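Re: [textiles] Shrinkage on black cotton, lot 813
2 min read
Filed under: Mailing List Archive, Fabric Care
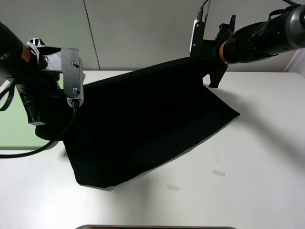 Black cloth held up by its top edge over the white table.

Kamonchanok Rungrueang wrote:
> Lot 813 from Sirnmont came out 2 percent short in the warp after
> one wash. Weft is within spec. Is this the finish, or am I
> measuring too early?

Probably too early. Cotton that has been tumbled needs time to take moisture back up from the room before you put a ruler on it. We leave ours flat overnight, then measure between sewn marks. Ink marks are useless on black.

Check tension as well. If the bolt was rolled tight at the mill, the warp relaxes in the first wash and reads as shrinkage. Cut a second piece from deeper in the roll, soak it without agitation, dry it flat and compare. If it loses the same 2 percent, the dryer is not your problem.

I would not blame the finish yet. Kramer ships the same weight unfinished and I logged similar warp numbers on it in August.

Please post the raw lengths for both pieces, before and after. Percentages alone don't let me check the rounding.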